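Tips for showing a robot kitchen jobs by hand

These tips are for anyone recording table-setting and tidying tasks, either with hand-held grippers or by driving the arm from a remote control. They come from our own sessions at Eide, mostly on small jobs such as laying a tray, stacking bowls and putting cutlery away.

Setting up the table

Clear everything that isn't part of the task. A stray cloth or a second cup gives the robot something extra to learn, and you won't notice it until later.

Put a plain board down if the table top has a strong grain or a shine. Wipe it between sessions and let it dry fully. Tape the underside at two corners so it doesn't creep towards you.

Close the curtains if the sun moves across the table during the day. Use the same lamps from start to finish.

Choosing dishes

Start with crockery that has a clear rim. Very thin saucers are hard to pick up with straight fingers and are best left until you have had some practice. Clear glass is awkward for most cameras, so keep it for a separate batch.

Cutlery with a thick handle is easier than flat steel. If you only have flat steel, rest the handle over the edge of a plate or bowl so there is a gap underneath for the lower finger.

Don't use anything you would mind breaking. We bought a box of seconds from Numden and still have most of it.

Holding the grippers

Keep your wrists straight and your elbows close to your sides. Most sore forearms come from holding the grippers too high.

Squeeze slowly. A quick snap knocks light things sideways, and the recording will show them jumping.

Wear plain sleeves that fit closely at the wrist. Loose cuffs drag through bowls and cover the fingers.

Check the cable before each take. It should have enough slack to reach the far side of the board without pulling, but not so much that it sweeps things off.

Using the remote control

Driving the arm takes longer than doing the job by hand, so allow for that when you plan the day. Move in one direction at a time until you know the controls. Stop just above the object, line up, then go down.

Turn the speed down for anything with a lip, such as a tray. If the arm touches the table, stop and start the take again. Don't try to lift out of it at full speed.

Yakubu Onyeka keeps the Sultora controller on a rubber mat so it can't slide when he reaches for the stop button. A damp tea towel does the same job.

How many takes

For one simple task we record in blocks of 16 and then rest for five minutes. Tired hands make sloppy takes. Our tray job needed about 1000 before the arm would do it without help, but a simpler job may need far fewer.

Change the starting places a little each time. Move the bowl a few centimetres, turn the tray slightly, or swap left and right. If everything starts in the same spot, the robot will struggle as soon as something is moved.

Keep the order of steps the same within a batch. If you want to show a different order, give it a new batch name.

Throw out any take where you dropped something and picked it up again, unless you are recording recoveries on purpose. Mark it straight away in the notebook, as it is hard to find afterwards.

Moving a spoon from bowl to tray

A spoon is best taken by the end of the handle, well clear of the bowl, so that the fingers don't catch the rim on the way up. With a gripper in each hand, work out what the idle one will do before you start. The left one can wait over the tray with its fingers open while the right one closes on the dark handle, as long as it stays out of the spoon's path. A tray with a drawing in one corner, like the rabbit on ours, makes it easy to see which way round it is between takes. Lower the spoon until it touches, open the fingers fully, and lift straight up before moving away.
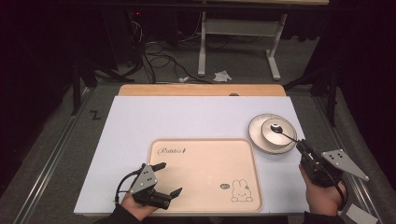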